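Holding Time and Texture of Fried Flatbread at a Quick Service Counter

Gwenllian Samuel
Food Service Operations, term project
Submitted 2 April 2018

1. Background

Kemeys is a counter-service restaurant with one kitchen and a short menu of filled flatbreads, soups and two rice dishes. The flatbreads are fried to order in the morning. At lunch they are fried ahead and kept in a heated drawer. The owner asked for a written limit on how long a flatbread may stay in the drawer before it is thrown out. The kitchen had no such limit when the project started.

2. Method

Flatbreads were made from the standard house dough, rested for 20 minutes and fried on both sides. They were moved to the drawer in a single layer on wire racks. Samples were pulled at 5, 10, 15 and 20 minutes. Each sample was cut in half. One half was bent by hand until it cracked or folded, and the other was eaten plain by a taster who did not know the holding time.

A total of 288 samples were scored over the test period. Tasters used a five-point scale for crispness and a separate five-point scale for greasiness. Samples that were torn before scoring were left out of the results, which brought the usable number to 215.

Two drawer settings were compared: vent closed, which was the normal practice, and vent half open. The temperature setting was the same in both cases. Fillings were not tested. The tomato relish used at Kemeys is bought from Nerkis and varies in thickness, so it would have added a second variable.
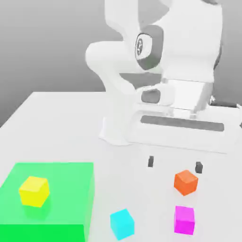

Figure 1. Simulated view of a white robotic arm over a white tabletop.

3. Results

With the vent closed, crispness fell between the first and second pull and kept falling. By 15 minutes most samples folded without cracking. With the vent half open, the drop was slower, and samples at 10 minutes scored close to those at five minutes with the vent closed. Edges became hard at 20 minutes in this setting, and several tasters wrote "dry" on the form.

Greasiness scores changed little with time. They depended more on how long the bread was drained before it went into the drawer. Draining was not controlled well in the first session, and 59 of the usable samples come from that session. They are included in the crispness averages but not in the greasiness averages.

4. Recommendation

Hold with the vent half open and discard at 10 minutes. Drain on the rack for one full minute before loading. Racks should be marked with the loading time in grease pencil.

5. Limits

One dough, one fryer and one drawer were used. The tasters were mostly students and ate several samples per sitting. Bretuvier, the second restaurant under the same owner, uses a deeper drawer, and the 10-minute limit should be checked there in June before it is adopted.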